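Teaching a two-armed robot to load a dishwasher: how our club does it

I run the Thursday robotics club with Clémence Tessier, and the thing people ask me for most is a write-up of our dishwasher exercise. So I've finally sat down and done it. It's written for other clubs who already have an arm or two moving about and want a proper job to give them. If you haven't got that far, do the cup-stacking one first (link at the bottom), it's much kinder on the nerves.

We started ours in December, thinking it would take us up to the holidays. Ha! We were still at it in spring.

First, pick your plates. Don't use the nice ones. We bought a box of second-hand canteen plates and I'm very glad we did. Try to get a couple of different colours, as our students found that a white plate in a pale kitchen can be surprisingly hard work for the vision code.

Next, break the job into small bits and write each bit on a card. Ours went: move to the rack, pull the rack out, bring the plate over, tip it on edge, lower it between the tines, let go, back away, push the rack in. Give each pair of students one card and don't let them touch anyone else's until theirs works five times in a row. They'll moan. Huguette Carré, who was in our first group and now helps with the younger ones, moaned more than anybody and has since become terribly strict about it.

Then do the rack on its own, with nothing in it. It's the bit everyone wants to skip! Racks roll on little wheels and they stick, so if the hand pulls off to one side the whole thing jams. Get the students to pull it slowly by hand first and feel where it catches. After that, have them drive the arm by remote control and save the good runs. Our team (they called themselves Skarnico, don't ask me) saved 156 pulls before they were happy with one they could build on. 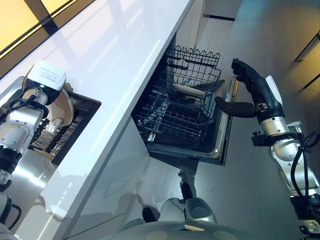
Once the rack behaves, add one plate. Just one. Set the arm speed right down and keep somebody on the stop button the whole time, and I mean hand on it, not sitting near it. We have the plate hover over the slot for a second before it goes down, so whoever is watching can shout.

Letting go is harder than picking up. If the fingers open too fast the plate rocks, and if they open too wide they catch the plate next door. We ended up opening them in tiny steps with a pause of 500 milliseconds between each one, which looks daft but chipped far less crockery.

Only bring in the second arm when the first one is boring to watch. Start with the two arms taking turns, and give each its own patch of space that the other isn't allowed into. Running them both together can wait for next term.

Last thing: keep a notebook of every failure, with a line on what the group thinks went wrong. Ours has 23 pages now and the new students read it like a comic.

If your club has a better way of dealing with bowls, please write to us. Ours are a disaster.

Recent posts
Stacking cups with one arm: a first project
How we set up our stop button
Notes from the Gemer student challenge
Cable ties, and where to put them
Term dates and how to join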